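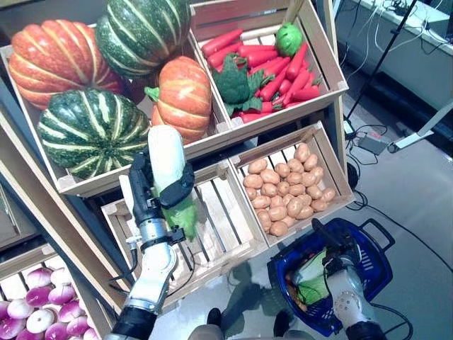
What should you budget for first when you're planning a robot picking setup? Start with the hands and the spares for them, then work backwards to the arms.

I got that the wrong way round last spring, and I have been putting together the plan for the next round of buying at Raltesside since April, so I thought I would write down where the money goes.

We do grocery picking. One robot, two arms, a produce stand with tilted wooden crates and a blue shopping basket on the floor. Potatoes, carrots, turnips, pumpkins and the odd daikon. It is not glamorous work and most of the kit around it is cheap. The crates and the stand came from a shopfitter called Güneş and cost less than the delivery of the robot did. They have been fine.

The hands are another matter. A fingered hand will go round the middle of a daikon nicely, but the fingers are small parts and small parts wear. I had put nothing in the budget for spares. The supplier, Amau, sells a finger set for £615, and the lead time is longer than I would like, so you want one on the shelf before you need it. I have now put in for two sets, one per hand.

Next is the produce. People laugh when they see vegetables as a line in an equipment plan, but it adds up. Potatoes and turnips last well. Pumpkins last for ages. Leafy things need replacing all the time, and a limp cabbage doesn't handle like a fresh one. We looked at plastic stand-ins and I decided against them, as the weight was wrong. I have set aside £1,000 for fresh stock and moved it out of the "sundries" line, where it kept getting cut.

Then there is power and cabling. Price this properly. You will want more sockets than you think, longer leads, and some cable covers for the floor. I left the covers out of the first order to save money and they are back in this time.

Software is the bit I am least sure of. Ollelum have quoted for a yearly licence with support, and the support is most of the price. I have asked for a quote without it - still waiting.

A second stand is on the wish list too, mainly so one can be restocked while the other is in use. It will probably be first to go if the total comes back too high. The orders go in once I have the Ollelum figure.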